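Why Do Rooms Have Plants and Flowers in Them?

Hi, I'm Revathi! I look after the plants at a place called Olus, and kids who visit ask me the best questions. One of them was "Why do you put plants indoors when they already have the whole outdoors?" I loved that one so much that I wrote this page.

Think about a room with only tables, chairs and shelves in it. You can sit down, sure, but your eyes get bored! People have been bringing green things inside for a very, very long time, partly because they look nice and partly because it's fun to take care of something that grows.

A plant for the table

The easiest way to start is with a plant in a pot. The pot holds soil, and the soil holds water for the roots to drink. I like pale leaves mixed with green ones, and I really like them on a bright color. Our orange table makes the leaves pop – you notice them all the way from the door. Look for the black pot, it's a square one. A plate and a cup can share the table with a plant just fine, as long as you leave the leaves some elbow room.
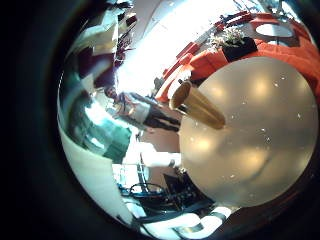 Where does the light come from?

Leaves make food for the plant out of light, air and water. That's called photosynthesis (say it like this: foh-toh-SIN-thuh-sis). Sunlight through a window is great for this. Lamps can help too, but some plants need a lot more light than a regular lamp gives.

My friend Cosmin turns his pots a little every 7 days. Plants lean toward the light, and if you never turn them they end up crooked, like somebody trying to hear a secret.

Flowers up high

Flowers don't have to sit on a table, either. You can put a bouquet up where people have to tip their heads back to see it! Mix your colors if you do this. Red blossoms show up well against a pale ceiling, and a bit of yellow and pink keeps the red company. Don't forget a few green leaves, or it starts to look like a bowl of candy. 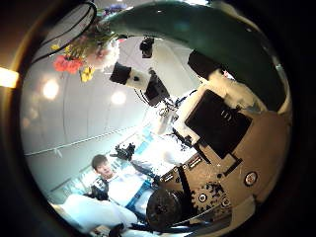
How do I know when my potted plant needs water?

Push your finger into the soil up to the first knuckle. If it feels dry down there, give the plant a drink. If it feels damp, wait a day or two and check again.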